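Cliltside Seed Library – progress report on the second half of the grant
5/18/04

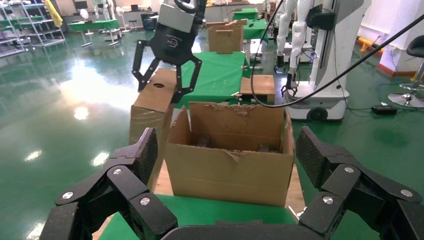 An open cardboard box with two dark items resting in the bottom.

Hello again from Cliltside! I promised you a proper update once the spring rush was over, and it isn't really over, but if I wait any longer I'll be writing to you in tomato season and you'll get three lines on a postcard.

First the number you asked for. We now have 373 households signed up to borrow seed, and when I wrote last fall we had 212. I had hoped we might reach 300 by summer, so I'm very happy with that. Most of the new people came in through the two swap days at the Sevorton branch library, which I nearly canceled because the first one fell on the same morning as the high school track meet. I'm glad I didn't. We ran out of chairs and then we ran out of envelopes, and a lady I'd never met drove home and came back with a stack of her own (left over from a wedding, cream colored, very fancy for lettuce).

On to the seed itself. The list stands at 112 varieties, counting flowers and herbs. Beans are still what people want most, and I still can't keep enough pole beans in the drawers. Peppers are the weak spot. Last year's saved pepper seed came up badly in my kitchen test – I had 20 seeds on a damp paper towel and got four sprouts – so I pulled the whole batch and bought fresh. That is why the line for seed purchases is higher than in the budget I sent you. I took the difference out of the printing line, where we had some slack thanks to the library letting us use their copier.

The cabinet finally came! You'll remember that the first one we ordered from Piras arrived with the wrong drawers, too deep for packets, and went back. The replacement is just right. It lives against the north wall at Sevorton, next to the large print books, where it's cool and out of the sun. I spent two evenings putting labels on the drawers and then did half of them over, as I had sorted by plant family and people kept asking where the zucchini was. It's plain alphabetical now. The plant families are on a sheet taped inside the door for anyone who cares, and I think that may just be me.

Sorting and packing has mostly happened at my house and at the branch on evenings when they stay open late. We're a slow bunch but a cheerful one, and the packets all have the name, the year and a line on when to plant. I'd like to add how far apart to plant things, but there's no room left on the packet, so I'm writing a short booklet to go with them. The beans and squash pages are finished. The onion page is giving me fits.

Now for the part that hasn't gone so well. Returns. The whole idea is that you borrow seed in spring and bring some back in the fall, and last fall not many people did. I've talked with a good number of borrowers since, and what I hear is that they meant to, and then they ate the beans, or a frost came, or they weren't sure if what they had was good enough. I hadn't made it easy for them. So we're holding two seed saving evenings in the garden behind the branch, the first one on beans and peas, the second on tomatoes (which is the messy one, with the jars). I've also marked the easy crops in the catalog with a green dot so beginners can start there. I'd ask you not to judge the returns until after this coming harvest, when we'll have something fair to compare.

The garden plot we share with the Sudolus allotments is planted. We put in two rows of an old yellow wax bean that we're growing only for seed, plus some dill and a long bed of lettuce that we'll let bolt. The rabbits have been at the lettuce already. I've put up some chicken wire and I'm hopeful, although the rabbits look hopeful too.

Money: apart from the pepper seed and the shuffle with printing, we're where I said we'd be. The full sheet is coming separately with the receipts. I still owe you the receipt for the drawer labels, which I have put somewhere safe and will find. The second payment hasn't been touched except for the cabinet and the spring seed order, and the rest is meant for envelopes, the booklet and the fall swap.

One question before I go. Would you be all right with us spending a little of the envelope money on glass jars with tight lids? The packets are fine for lending, but I'd like to keep our backup seed in something the damp can't get into, and the basement at Sevorton is not a dry place in May. It would be a small amount and I can send a quote.

If you're ever out this way, please stop by and pull out a drawer or two. I'll send you home with beans, if there are any left.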